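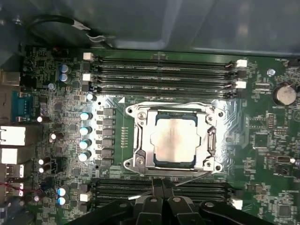 Open day at the Makura weather data center

I have wanted to see where old weather records end up ever since I started keeping a rain gauge in the yard, so when the Makura center announced its spring open day I signed up within the hour. The place sits at the end of a gravel road outside Plonow, past the grain elevator, and from the parking lot you would take it for a school. Doors opened at 9 in the morning. I was there at 8:30 with a thermos, and I was not the first!

Visitors were split into groups of 14. Ours started in the paper room, and I could have stayed there all day. The center holds the logbooks from 2345 rain and river stations, most of them closed now, and the earliest ones are farm ledgers where somebody wrote the rainfall in the margin next to the price of seed. They had several open on the tables and we were allowed to turn the pages (clean hands, no pens). One observer up on the Reddy River used the remarks column as a diary. Frost on the beans. Gauge knocked over by calf, reading lost. Snow to the second fence rail. I read four months of that and felt I knew the farm.

The remarks are also useful, as our guide showed us. A missing day in the record and a dry day look the same if a typist leaves both blank, and for years typists did. The calf settles it: that day is missing, and the data set now says so. The team is going back through every book to sort blanks from zeros, station by station, and they have a big wall chart where each finished station gets colored in. The Reddy basin is nearly done. The coast has hardly been touched, partly from water damage and partly because the coastal observers had awful handwriting.

Next came the scanning room, with the blinds down and the overhead lights off. Each page is scanned, typed in by two people who can't see each other's work, and then compared. Where the two disagree, a third person looks at the scan. I asked what they disagree on most and the answer was sevens and ones, followed by decimal points. We got to try it ourselves on a page from a wet March, and my neighbor and I differed on five entries out of a single month. I still say the 12th was a 7.

After a coffee break (good coffee, homemade rolls, a line out the door) we moved on to Fluvutau, the name they give the river flood archive. This was the part I knew least about and the part I talked about all the way home. Fluvutau takes the river heights from all the old gauges and puts them on one common footing, which sounds simple until you hear how many times the gauges were moved. One post on the Reddy was washed out, put back half a mile downstream, and went on being called by the same name in the books. If you plot the heights straight through, the river seems to drop overnight. The staff had printed the plot before and after the fix, side by side and as tall as a door, and there was a real gasp in our group.

They keep the original number next to the corrected one, along with a note on who changed it and why. I was so glad to hear that. I've used data sets where the fixed values had simply replaced the old ones and there was no way back.

The computer room was a short stop, since only a few people fit in at a time and the fans make it hard to talk. The whole archive is copied every night to a second building in Plonow, and a visitor can download any station as a plain text file without signing up for anything. I tested this at home that evening. It took less than a minute, and the station info at the top of the file told me the gauge height, the type of gauge and every date it had been moved. Wonderful stuff.

Last was the instrument yard out back, in a stiff wind. They run an old copper gauge and a modern tipping bucket next to each other so the two can be compared, and the old one tends to catch a bit more in light rain. There is a screen with thermometers, a snow board, and an evaporation pan with a wire cover to keep the birds out. The children in the group liked the pan best and had to be called back twice.

A few practical notes if you go. Parking is free but fills up by 10. The paper room is kept cool, so bring a sweater. The shop sells copies of the old station maps, 30 for the large size and worth it, I think; mine is already on the wall over my desk. The total for the day was 900 visitors, according to the board by the exit, and it never felt crowded except at the rolls.

They are also looking for people to type pages from home, mainly for the coastal books. I picked up the form on my way out and have asked for a station with bad handwriting.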